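Clearing the long table at Vomby

Gallery | Farnilgate house notes | Jun 1, 2020

Quick one this week. Long table in the front room, the dark shiny one everybody dumps things on. Supposed to be the tea table. Has been the post table, the lunch table, the where-did-I-put-it table. Decided to sort it before lunch, got maybe half of that done. Not many words, sorry, typing this between loads of dishes.

For anyone new: Vomby is the downstairs room, Gunn is the little one up the back stairs with the shelves. Things that don't belong in Vomby go up to Gunn. Things that don't belong anywhere go in the Cakley cupboard and we don't talk about the Cakley cupboard till October.

The rules I went in with:

Tea things stay.
Paper goes in one pile, read later.
Bottles get checked, then kept or recycled.
Anything red can stay because I like red on that table. Not a real rule. Still using it.

1. Bottle, mug, red box

Started at the crowded end. Yellow cap on the bottle, bright red on the box, green and white package right up against it. Big white mug with the gray streaks.

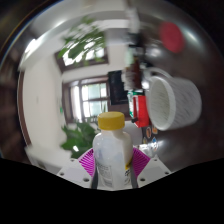

Bottles first is how I do it anyway. They're tall, they fall over, they take the rest with them. Read the label if there's one, tighten the cap, decide. If it's down to the last bit I use it up that day or it goes. Don't start a second one of anything while the first is still going, that's how we ended up with 11 of the same dish soap in Gunn last year.

Mugs next. All to the sink, even the ones that look fine. Quicker to wash a clean mug than to stand there wondering about it. I used to sort them by whose was whose and it took forever, now they just go back on the shelf together and people find their own.

Packages: open ones get a clip, unopened ones go up to Gunn. Write the month on the front with a marker. Big numbers, not on the bottom where noone looks.

2. The tea end

This is the part I wanted to save. Set up for tea properly once and it pretty much looks after itself. Tray in the middle so you can lift the whole lot and wipe under it. Glasses live on the tray, never loose on the wood. Kettle within reach but off the tray, otherwise the tray's too heavy to lift and then you don't lift it, and then you don't wipe.

Coasters. Please. The wood is dark and it shows every ring. I spent a whole evening on it with a soft cloth and a tin of wax (paid 348 for the table at the Farnilgate sale, years back, and I'd like to get my money's worth). Two thin coats, 8 hours between, buff in the direction of the grain. Came up nicely. Windows bounce right off it now, wich is lovely in the afternoon and awful if you're trying to read.

Left to do at this end: papers. Go through them sitting down, with a drink, in one go. Bills out, drawings kept, envelopes recycled. I gave it about 9 minutes and then the doorbell went.

Books and folders go back to the desk side. Same with the chair, it's an office chair and it wanders over for tea and stays. No harm. Comfy, too.

Small speckled cup, round red coaster further along, brown wooden tray with the little glass cups, gray metal pot past the pale green one lying flat. Two plants in the room as well, both staying put.
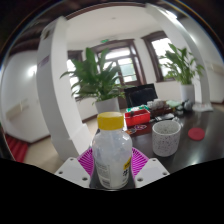
3. What's going where

Staying in Vomby: tray, glasses, pot, coasters, red box, plants.

Up to Gunn: spare packages, anything sealed, the second kettle if I ever find the lid.

Sink: cups and mugs, all of them.

Cakley cupboard: odd lids, the placemats with the fish, cables.

Undecided: the little patterned rounds, coasters or stickers. Purple and orange with the red, a bit loud next to the plain one. Might move them upstairs, might get used to them. Opinions welcome, leave a note on the fridge.

4. Next

Shelves in Gunn, if it's not too hot up there. Then the hall. If you've left something on the long table and want it back, look in Gunn first, then Cakley, then ask me. Wax is under the sink behind the bucket, help yourself but put the lid on tight, it dries out.

Off to hang the dish towels.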